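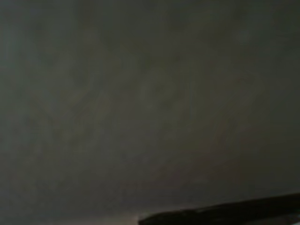 6. Montaje y ajuste de la cámara de muñeca

En este apartado vas a fijar la cámara al brazo Mostex, pasar el cable y dejar el enfoque listo para trabajar de cerca. Es la parte más agradecida de todo el montaje: en cuanto llega la primera señal de vídeo, el brazo deja de ser un montón de servos y empieza a parecer un robot de verdad. Reserva una tarde tranquila, porque el enfoque se hace a mano y pide paciencia.

Revisión del 15 de noviembre de 2024. Sustituye a la hoja suelta que se repartió en mayo en el taller de Traltcombe.

Necesitas:
– el soporte Sirbridge impreso, con sus cuatro tornillos M2
– la cámara con su cable plano
– un destornillador pequeño y unas pinzas
– dos bridas finas
– una hoja impresa con texto pequeño, para enfocar

6.1 Fijar el soporte

1. Apaga la fuente y desconecta el brazo. Espera a que se apague el led de la placa.
2. Lleva la muñeca a mano hasta dejarla horizontal, con las mordazas abiertas.
3. Presenta el soporte sobre la brida de la muñeca y mete los cuatro tornillos sin apretar.
4. Coloca la cámara en su hueco, con el conector hacia el antebrazo.
5. Aprieta los tornillos en cruz, poco a poco. El plástico impreso se raja enseguida.

PRECAUCIÓN: no muevas la muñeca con la fuente conectada. Los servos mantienen la posición y puedes dañar los engranajes.

6.2 Pasar el cable

1. Lleva el cable plano por la ranura lateral, sin retorcerlo.
2. Deja un bucle holgado junto a la articulación y gira la muñeca a mano de tope a tope. Si el cable tira en algún punto, dale más holgura.
3. Sujétalo con las dos bridas al antebrazo y corta los sobrantes a ras.

Nota: si usaste la carcasa Sriwong, la ranura queda por el otro lado. Todo lo demás es igual.

6.3 Primera imagen y enfoque

1. Conecta la fuente y abre el visor en el ordenador.
2. Comprueba que aparece una mordaza en la esquina inferior derecha. Con este soporte asoma siempre por ahí y viene de maravilla como referencia – no intentes esconderla.
3. Si la vista es un gris oscuro sin detalle, separa la pinza de la superficie que tenga delante antes de tocar nada más. Con el objetivo pegado a un plano liso no hay enfoque que valga.
4. Pon la hoja impresa a 10 cm del objetivo y enciende la lámpara del banco.
5. Gira el anillo del objetivo con las pinzas, muy despacio, hasta que las letras se lean limpias.
6. Acerca y aleja la hoja un par de veces. Cuando encuentres el punto, marca el anillo con un trazo de rotulador.

PRECAUCIÓN: el anillo no tiene tope. Si notas que gira sin resistencia, vuelve atrás enseguida o se saldrá de la rosca.

6.4 Guardar los valores

1. En el menú Cámara, escribe 700 en el campo de exposición.
2. Escribe 214 en el de ganancia. Con la luz de nuestro banco va muy bien; si el tuyo es más oscuro, súbela de poco en poco, que el ruido aparece pronto.
3. Pulsa Guardar y reinicia el visor.
4. Abre otra vez el menú y confirma que los dos valores siguen ahí.

Nota: si el visor muestra el error 728, el cable plano no ha entrado hasta el fondo. Apaga la fuente, levanta la pestaña del conector, vuelve a meterlo recto y cierra la pestaña.

¡Ya tienes un brazo que ve! Deja la hoja de enfoque pegada al banco, te hará falta en el apartado 7 para calibrar la pinza.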